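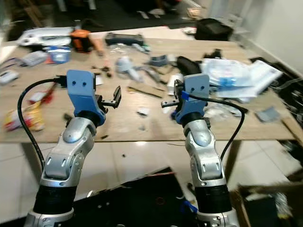 The club's two arms over the work table, grippers on their blue 3D-printed mounts.

Robotics club back at it with two arms, one table

2024-08-29

Paredes students are back in the workshop this week and the two-arm project is already taking up most of the room. Same arms as last spring, new mounts. Competition is in January, at Wolero, and the club wants both arms handing things to each other by then.

The task sounds easy. One arm picks an item off a table, passes it to the other, the other one puts it where it belongs. Teams get 20 items and a time limit. Drop one and it counts against you.

"Passing is the hard part," said Melquiades Nava, who coaches the club and teaches shop. "Picking up, we had that last year. Two hands agreeing on where the thing is - that's a different problem."

The students drew the gripper mounts themselves and printed them at school, in blue, two round holes on top of each. Earlier versions were thinner and cracked at the screws. The grippers are small black ones that face each other across the table when the arms are raised. Cables run down the outside, one on each arm, after a bad afternoon in May when a cable got pinched between the arms and practice was over for the day.

Tin-yau Liu, a junior, has been writing the handoff program. He says the club has logged 426 practice passes so far and wants to reach 1,000 before the winter break. Every run gets written down, good or bad, with a note on what was being passed.

"Soft stuff is the worst," Liu said. "Bags, cloth, anything that folds. You close the gripper and the shape changes on you. A stick is OK if you get it near the middle."

The rules don't say which items will show up on the day, so the club practices with whatever is at hand. Snack bags, paper, plastic bags, tools, a folded cloth, a thin wooden stick. Members are asked to bring in one thing from home each meeting, nothing sharp and nothing you need back in one peice.

Last year the club went in with a single arm and finished in the middle of the pack. Most of that team is still here. Two seniors graduated, and four new members signed up at the activities fair, none of them with any robot experience. Nava is fine with that. New people start on the practice log and move on to driving the arms by hand after a few weeks.

Money is still short. A local parts shop, Markano, gave the club spare cable and screws, and Ukon, the print shop on the corner, is doing the team shirts at cost. Entry for the competition is $100 and has been paid. Travel has not. A bake sale is planned, date to come.

The club meets after school in the shop room, door by the loading dock. Any student can join, no experiance needed. Closed shoes, please, and hair tied back. Parents who want to see the arms run can stop by during the last half hour of any meeting - ask for Mr. Nava.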